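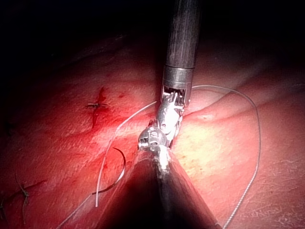

I signed up for the Hormont night walk in May, in a warm kitchen, after a large glass of wine. It's 13 miles in the dark to raise money for the hospital minibus, the one that takes people home when there's no train and no daughter with a car. The evening began with all of us sewing our own numbers on to our own tabards (pins had been banned after last year), and I'm hopeless with a needle. Two slim metal instruments can hold a white thread between them and loop it over red tissue, and I can't get a square of cotton to lie flat on a bib. Mine went on at such a slant that the man behind me spent the whole first mile asking whether I was walking uphill.

Features | Giving & Fundraising
21st September
Print this page | E-mail to a friend

I should say now that I'm no walker. I do the shops and back. My training was four laps of the park with my sister, two of which ended early at the bakery, plus a pair of boots I'd worn round the house in the evenings until my husband begged me to stop. You can hear them through the ceiling, apparently.

The whole thing is run by Neema Nzioka, and if you've ever had an e-mail from Neema you'll know how I came to be there. She used to teach PE and it shows. She had us lined up by the library steps at nine o'clock at night, torches on, coats done up, no nonsense, and then she read out the rules. Stay on the left. Drink something at every stop. If you need the loo, tell your partner and don't just wander off into a hedge. She looked at somebody quite hard when she said that last one!
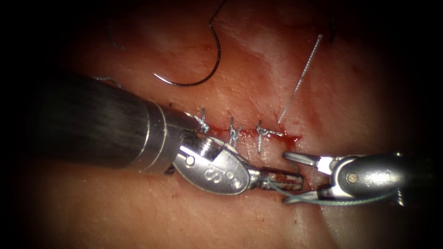
Three stitches in across the incision, with the curved needle resting on the tissue.

There were 45 of us, which sounds like a crowd until you spread it along a country lane. By the time we'd passed the garden centre I could see one torch in front and one behind, and my partner Jean and I had already done grandchildren, knees and the price of butter. The road out to Sevus is flat and frankly a bit dull, but at night it's lovely. You smell things you'd never notice from the car – cut grass, somebody's bonfire, pigs. Quite a lot of pigs.

The first proper stop was Makori, the café on the corner in Sevus that used to be a bank. They'd stayed open for us and they wouldn't take a penny for the tea. I had a cheese roll the size of my head and a slice of ginger cake and then, when Jean went to see to her blister, I'm afraid I had hers as well. She's been told since.

People do fall quiet after the halfway point. I'd wondered beforehand whether everyone would talk about why they were there, and some did, in bits. The woman who walked with us for a mile or so had been a passenger herself, three times a week for most of a year, and what she remembered was that the driver always had the heater going before she got in. She told us that and then asked if we had any mints.

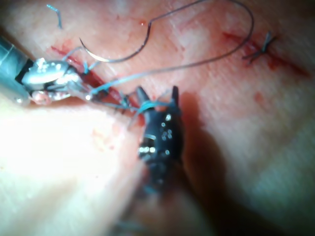
Then came the hill. Torkier isn't big, and I've driven over it for years without changing gear, but at two in the morning it had grown. There's a bend, and you think you're up, and there's another bend. Jean stopped speaking to me altogether. I counted lamp posts for a while, except there are only two, so I went on to singing under my breath, hymns mostly, and a jingle for a carpet shop that closed when I was twelve.

At the top somebody had set out a row of folding chairs and a tin of boiled sweets. I have never been so pleased to see a folding chair in my life. You could look back and see the little torches coming up in ones and twos, and all the lights of Hormont on the other side, looking a good deal further away than I'd have liked.

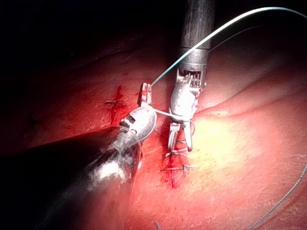 Going down was worse on the toes but better for morale, and Jean forgave me by the allotments. We came in at ten past four, well down the order, to a cheer from people who'd finished ages before and could easily have gone home to bed. In all, 38 walked the full distance. The others had a lift back from Sevus and a bacon sandwich, so I don't think they did badly.

My own sponsorship came to £787, and a lot of that was from the girls at work, who had plainly bet against me. If you'd like to do next year's, Neema keeps a list at the library desk and you only have to give your name and a shoe size (the shoe size is for the socks, which are very good socks). Bring a spare torch. Practise on a hill, any hill. I've already put my name down, and I've put Jean's down too, though I haven't mentioned it to her yet.

13 comments | Share this feature
Print this page | E-mail to a friend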